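Home Notebook Task sheets Bench rota Contact

Sim-to-real project, team Magbanua
Notebook, September, entry 21

Started 4:10 pm, same seats as last time. Stojan Vlachou on the policy side, me (Milagros Bañez) on scoring and on complaining.

Where we left off: Stojan's new checkpoint came in at 25 lifts, up from 7 with the old one, and there was a certain amount of cheering. I asked what counts as a lift. It took us most of an hour to get an answer out of our own code, and I don't like the answer. The success check looks at object height only. If the object's center goes above the threshold at any step of the episode, it's a success. It doesn't have to be in the fingers. It doesn't have to stay up. An object that gets batted into the air by the side of the gripper scores the same as one that is picked up and held.

So before anyone puts 25 on a poster, today's job was to change the check and score both checkpoints again.

New rule, as written on the board and then in the code:
- object above the threshold for the last second of the episode, every step of it
- contact on both fingers during that second
- arm under its joint velocity limit the whole time

Stojan thinks the third one is unfair because the old checkpoint was never trained with it. Fine, but the real arm will fault if we ignore it, and the real arm doesn't care what we trained with. Left it in.

Rescored from the saved logs, no new rollouts. The new checkpoint drops from 25 to 21. That is a much smaller drop than I was ready for and I owe Stojan a coffee. The old one stays at 7. So there is an improvement. I'm writing that down plainly so I can't pretend later that I said otherwise.

Now what bothers me anyway.

1. The seeds. Both runs used the same seed list, good, but the list is the one Stojan tuned on. He knows this. We need a fresh list that neither of us has looked at. I'll generate it tonight and keep it in my folder until the policy is frozen.

2. The object set. Our scenes mix food, kitchen things and hardware, with random textures on the table and walls. People keep telling me that this "covers the real world." I'd like to know which part of it. The poster draft says the randomization makes the policy robust, and we haven't run one test that would show it. The ablation (fixed textures, random objects, then the reverse) has been on the list for weeks. It goes to the top.

3. Friction. Every object has the same coefficient. A carrot and a metal fitting do not behave the same between two fingertips, and I don't need a simulator to find that out. Brerkora's handout suggests sampling it per object. Takes ten lines. Should have been in from the start.

4. Clutter. The instruction names one object and the arm is supposed to leave the rest alone. We don't score that at all. If it drags the neighbors across the table on the way in, we still say success. I want a disturbance number next to every lift number: total displacement of everything that wasn't the target.

Ran a few episodes with the viewer open after that, partly to check the contact flags and partly to argue over which camera view goes in the report. The contact flags look right. On the view we don't agree. Stojan likes the near one for looking at the gripper against the tabletop. I say a reader wants the objects, and the arm takes up a lot of room that I'd sooner give to them.

Stopped on episode 142 to talk about target choice. Carrot on the red plate with the gripper low next to it, and further over the vase, the hose connector with its chain, the mug and the trowel. For the disturbance score I want to know how to treat the chain. If it's simulated as links, it will jitter on its own and we'll be blaming the arm for it. 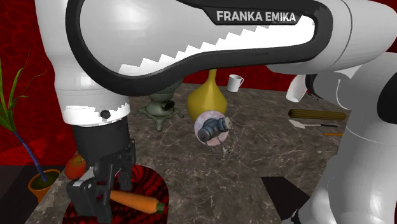

Stojan Vlachou: I'd freeze everything for two seconds before the arm moves and measure displacement from there. If something is still creeping after that, log it as a bad asset and drop it from the disturbance total. Also I don't accept "should have been in from the start" on friction. We agreed to keep it fixed until the baseline ran. It's in your handwriting, entry 7.

Checked entry 7. It is in my handwriting. I still think it was a mistake, but it was a joint one.

Settle time: agreed, two seconds, goes in with the friction change. I want the list of dropped assets printed in the report though, otherwise we can quietly drop whatever makes us look bad.

Hellex machine is free overnight, so the texture ablation goes there. Filo stays on the baseline. Do not start a third job on Filo, it fills the disk and takes the logs with it.

For next time
- fresh seeds (me)
- friction per object, settle time (Stojan)
- disturbance score, first version (me)
- take "robust" out of the poster until there's a table under it
- find out who has the key to the real arm's cage

Packed up 6:50 pm. Whiteboard not wiped, please leave it.

Last updated: September
Contact: team Magbanua, notebook shelf by the door | Back to top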